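Condition survey of the Gachanja book store
Halima Masanja and Faraji Rotich

3. Method

We checked 600 of the 1,361 hardbacks in the store, working shelf by shelf. Each book was looked at on a white table and given a grade from A to D for its cover, spine and page edges. Grades went on a paper form and were typed up the same day. We did the first shelves together so that we marked in the same way.

4. Results

Most books were graded B. Scuffing on the cover was the most common fault, and it showed up more on dark matte covers than on glossy ones. Fifty-nine books had loose spines and were put aside for repair.

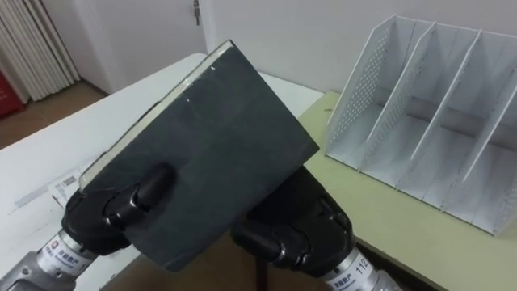
Light scratches alone did not lower a grade below B. We disagreed on this at first, and the October forms had to be marked again.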